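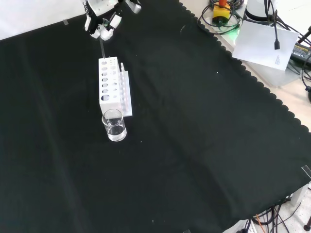
第三讲 稀释、浓度和那些恼人的单位

先说一句,上次小测的卷子我改完了,放在讲台旁边的文件夹里,自己来拿。错得最多的是第二题,所以今天我不往下讲新内容,咱们把稀释这件事从头捋一遍。会的同学就当听个热闹吧。

我们这门课用的符号跟 Rianne Hermans 那本讲义一致:c 是浓度,V 是体积,下标 1 是稀释前,下标 2 是稀释后。核心就一个式子:

c1 × V1 = c2 × V2

我知道你们高中就背过。可是背过和会用差得很远。这个式子说的是溶质的量没变,你加进去的只是溶剂。所以只要中途倒掉过一部分溶液,就得重新想清楚 V1 到底是哪一份的体积。小测里好多人把整瓶母液的体积代进去了,其实题目只取了其中一小份!

举个例子。母液浓度是 700 毫克每升,我想要 174 毫克每升的溶液,一共 100 毫升。那么

V1 = 174 × 100 ÷ 700 = 24.9 毫升

取 24.9 毫升母液,转移到 100 毫升容量瓶里,加水到刻度线。注意是“加到”100 毫升,别理解成“加入”100 毫升。这两个字我每年都要讲,Thijs Van Beek 带习题课的时候也讲,讲完照样有人写错(我当学生时也错过,不丢人)。

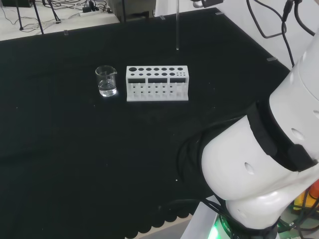 图 1 烧杯中的水和一旁的白色试管架

再说量具。烧杯上就算有刻度,也只能看个大概,拿来盛水、倒水很方便,配标准溶液就别指望它了。量筒好一些,移液管和容量瓶才是真正用来定量的。读数时眼睛和液面平齐,无色液体看凹液面的最低处。我以前总是偷懒,站着低头读,结果平行样怎么都对不上,被 Henk Vanhove 老师叫去重做了一下午。

连续稀释也顺便讲了。假如每一步都稀释到原来的十分之一,做 3 步,最后的浓度就是原来的千分之一。看起来很轻松,麻烦在误差:每一步移液都带一点偏差,步数越多,累积得越厉害。还有,每一步都要混匀再取下一份,也要换吸头。要是第一管没混匀,后面几管全跟着错,你还看不出错在哪里。

有人课后问我,为什么不一步到位,直接稀释一千倍?可以啊,但你要么取极小的体积,相对误差很大;要么用一个大得离谱的容器。一般来说,分成 2 步或 3 步比较舒服,具体看你手头的移液管量程。

关于单位,我只啰嗦一遍:毫克每升和微克每毫升数值相同,可以直接换;摩尔每升要先查摩尔质量。计算过程里请把单位一路带着写,单位对不上,式子多半也列错了。只写一个光秃秃的数字,我会扣分,Lina Karam 改卷比我还严。

课后练习(下次上课前交):

1. 母液 700 毫克每升,要配 50 毫升、35 毫克每升的溶液,需取母液多少毫升?
2. 某同学取 10 毫升母液,又加入 100 毫升水,他以为自己稀释了十倍。假定体积可以直接相加,实际稀释了多少倍?
3. 从母液出发设计一个连续稀释方案,使最终浓度为母液的千分之一,写出每一步的取液体积和定容体积。

第三题答案不唯一,写得合理就给满分。答疑还是下午四点,在我办公室,带上你的草稿纸来,光带答案我没法看出你卡在哪一步。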